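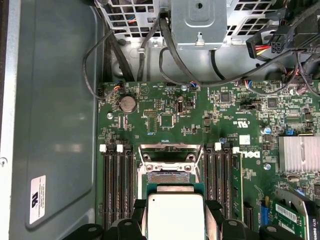 A processor held over its open socket in one of the Dell workstations at the Lorton bench.

I have come to believe that the most important part of a robot cell is the bit you can buy for the price of a decent lunch, and I'd like to make the case for the humble fingertip before everyone wanders off to talk about software again.

Our cell at Lorton, which we call Serkerus (a long story, and not a very good one), takes old office workstations apart and puts them back together. Most of that work is forgiving. A memory module will put up with a fair bit of rough handling. A processor going into a socket full of tiny gold contacts won't, and if the jaws let go a hair off square you've bent something that no one on a tea break is going to straighten.

So every morning, before the kettle's even boiled, I wipe both jaws with a lint-free cloth, look at them under the lamp, and run the gripper closed on a gauge block. Then I nip up the finger bolts and let the arm do 2 dry placements over a dead board. The whole business takes less time than finding a park. We swap the jaw faces at 496 cycles, and I'll admit I was the one who grumbled loudest when that number went up on the wall, because they never look worn to me. Then we measured a set I'd let run on, and one face had a lean on it, and I haven't grumbled since (well, not about that).

What bothers me is how many shops treat this as housekeeping, a chore for whoever's newest. When Limeo quoted us on a service plan, it ran to 67 line items, and the fingers shared one of them with the cable ties! Plenty of lovely detail on controller backups and firmware, mind you, and I've no quarrel with any of it. But a camera at the wrist can only tell you where the part is. Holding it level is up to those two little black jaws, and to whoever tightened them last.

I'd give the fingers their own page in the logbook, their own drawer, and their own line in the budget, and I'd let the person who looks after them stop the cell without having to ask.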